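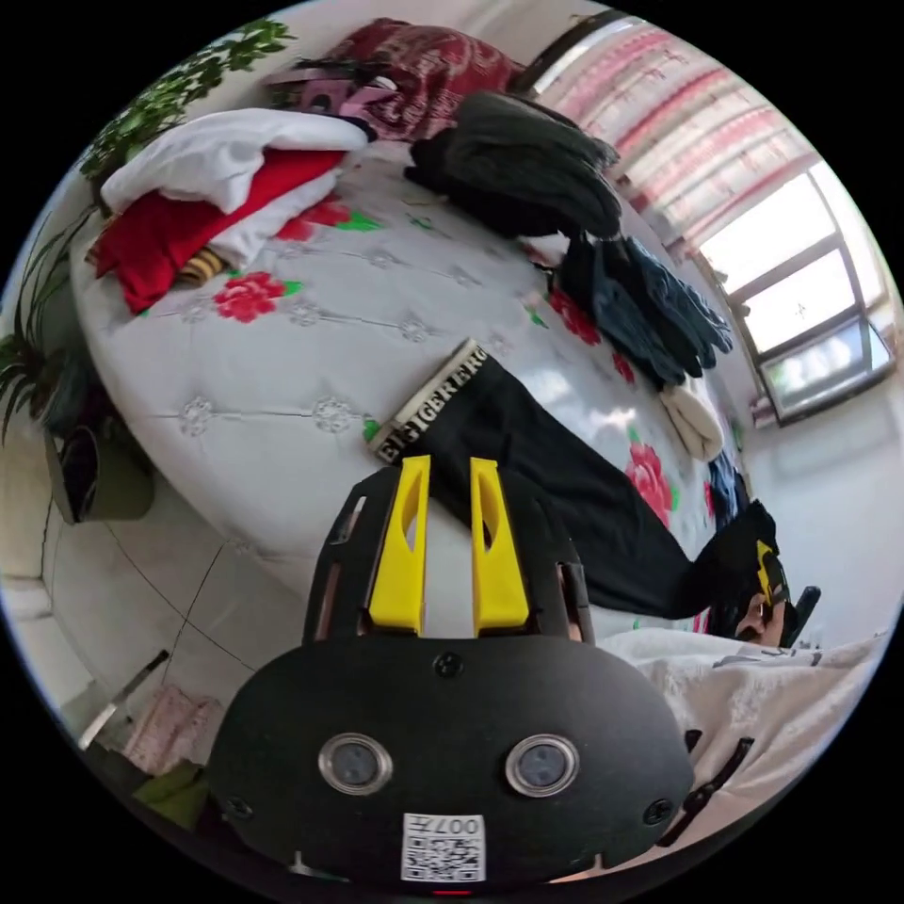 Staff Information > Joint Working Group on Automation > Minutes > January

NIMAU HOME SERVICES
Joint Working Group on Automation
Minutes of the January meeting

Held at the Skeldale office, Meeting Room 2, and by telephone. The meeting opened at 9:30 a.m.

Present: Chair; Director of Operations; Head of Personnel; Training Lead; two household staff representatives (Skeldale area); one household staff representative (Nautiyal Road depot); Health and Safety Officer; Minutes Secretary.
By telephone: Project Manager, Serlow.
Apologies: Scheduling Manager.

1. Minutes of the previous meeting

1.1 The minutes were approved with one correction. At item 4.3, "all laundry and wardrobe duties" was amended to read "folding and sorting duties only." The Nautiyal Road representative asked that the corrected version be posted at both depots, as the first version had been read by a number of staff and had caused concern.

1.2 Action carried forward: the Scheduling Manager is still to provide a list of shifts on which folding work was moved from one employee to another during the fall. The list is now due before the next meeting.

2. Report on the garment handling work

2.1 The Director of Operations reported that 21 employees are now trained to use the hand-held grippers, out of a household staff of 236. Recorded work to date stands at 1,050 hours, of which 366 were completed since the last meeting. All recording so far has been of clothing and bed linen.

2.2 The Project Manager reported that the Serlow development team is satisfied with the material for pants and for items with wide elastic waistbands. Small knitted items remain difficult. Gloves and socks are often gripped through two layers, and the recordings then have to be marked as unsuitable. Serlow asked that staff separate a pile before starting on it and not pull single items from the middle.

2.3 The Skeldale representatives said that the request was reasonable but that it added a step which the present time allowance does not cover. A pile of mixed laundry on a bed is normally sorted as it is folded. The Director of Operations agreed that sorting time should be logged under its own code and paid at the recording rate. The Training Lead will issue the code.

2.4 Serlow confirmed that no date has been set for placing an automatic folding unit in any household. The earliest trial would take place in the training apartment at Skeldale, with a member of household staff present throughout.

3. Working conditions

3.1 The Health and Safety Officer presented a summary of comments collected from trained staff. Wrist fatigue was the most frequent complaint, followed by a sore lower back when working over low beds. Several employees reported that straps and belts take longer than any other item, as the free end swings and must be caught with the other hand or allowed to settle.

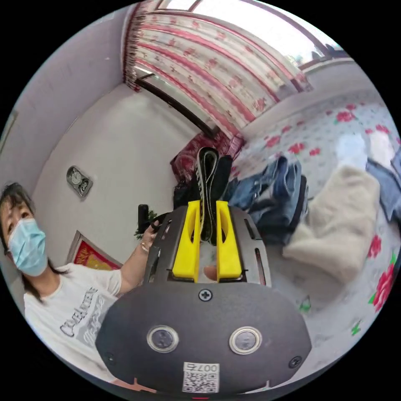 3.2 It was agreed that long, narrow items would be limited to one block per session, and that a second person should be available to assist with them. The representatives asked that the second person be paid at the recording rate and not treated as being on general duties. The Head of Personnel accepted this.

3.3 The maximum continuous time on a gripper was discussed. The current limit is one hour. The staff side proposed forty minutes, followed by twenty minutes of ordinary work. Serlow stated that shorter blocks would cause no technical difficulty. The Director of Operations wished to see the effect on the schedule before agreeing. Forty-minute blocks will be used at Nautiyal Road only until the next meeting, when the matter will be decided for both depots.

3.4 Face masks. One representative asked whether masks are required during recording. The Health and Safety Officer replied that the household rules apply as on any other visit and that staff who prefer to wear a mask may do so at any time. Disposable masks are to be stocked at both depots.

3.5 Rooms. Floor space beside the bed should be clear before work begins, including plant pots where the resident has agreed to their being moved. If the space cannot be cleared, the employee may decline the session without loss of pay. This wording replaces section 6 of the interim guidance.

4. Privacy of staff and residents

4.1 The staff side raised the question of faces appearing in recordings. A colleague standing near the gripper may be recorded even if that person has not signed the consent form. The Project Manager stated that faces are blurred before the material leaves the Serlow server. The representatives asked who sees the recordings before that stage. The Project Manager undertook to provide a written answer.

4.2 Until the answer has been received, only employees who have signed the form may be in a room while recording is under way. The rule applies to supervisors and to office staff visiting a session.

4.3 The Head of Personnel confirmed that recordings will not be used to measure the speed or quality of any employee's work, or in any disciplinary procedure. The staff side asked that this be written into the employment handbook. The Head of Personnel will bring a draft paragraph to the next meeting.

4.4 Handling of underwear and other personal items was discussed at some length. The Skeldale representatives reported that some residents are content to have shirts and linens included but do not wish underwear to be recorded. At present the resident's form has a single box covering all clothing. It was agreed that the form should have a separate box for underwear and nightwear. Employees may also decline to record such items on their own account and need not give a reason.

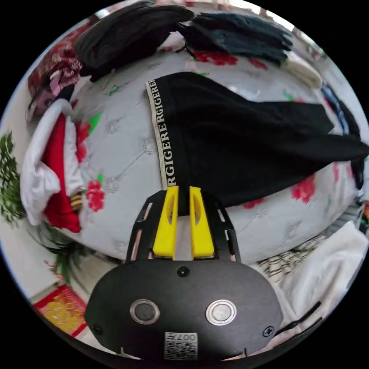 5. Effect on posts and pay

5.1 The Director of Operations repeated the assurance given in the fall that no household post will be removed as a result of this work during the present agreement. The staff side noted the assurance and asked what would follow the end of the agreement. The Director of Operations said that the company's expectation was for folding time to be moved to kitchen care, shopping and time spent with residents, but that he could not commit the company beyond the agreement.

5.2 The Nautiyal Road representative wished it to be minuted that for several part-time employees folding makes up most of a shift, and that kitchen duties would require standing for longer periods. Some of these employees were assigned to laundry on medical advice. The Head of Personnel will meet with each of them individually. A representative may attend if the employee wishes.

5.3 The recording supplement will remain at its present level. The staff side's request that it be paid also for canceled sessions was accepted where notice of cancellation is given on the day itself. Payment will be made from the start of the next pay period and will not be backdated. The staff side did not agree with the decision on backdating and reserved its position.

6. Training

6.1 The next training day will be held on a Monday at Skeldale, starting at 8:45 a.m. Places will be offered first to Nautiyal Road staff, who have had fewer opportunities to attend. Travel time counts as working time.

6.2 The Training Lead reported that experienced staff tend to find the first day frustrating, as a shirt that takes seconds by hand takes far longer with the gripper. The introduction will be rewritten to say so plainly. Two trained employees will be asked to help with the rewriting, in paid time.

7. Any other business

7.1 Charging. Grippers have been left on charge overnight in the Skeldale corridor. They are to be kept in the locked cabinet. A second cabinet has been ordered for Nautiyal Road.

7.2 The staff side asked that minutes be posted within one week of each meeting. Agreed.

8. Actions

- Scheduling Manager: list of moved shifts (1.2)
- Training Lead: time code for sorting; revised introduction (2.3, 6.2)
- Health and Safety Officer: revised guidance, section 6; supply of masks (3.4, 3.5)
- Project Manager, Serlow: written answer on access to recordings (4.1)
- Head of Personnel: handbook paragraph; resident form; individual meetings (4.3, 4.4, 5.2)
- Director of Operations: report on forty-minute blocks (3.3)

The meeting closed at 11:20 a.m. The next meeting will be held at the Nautiyal Road depot.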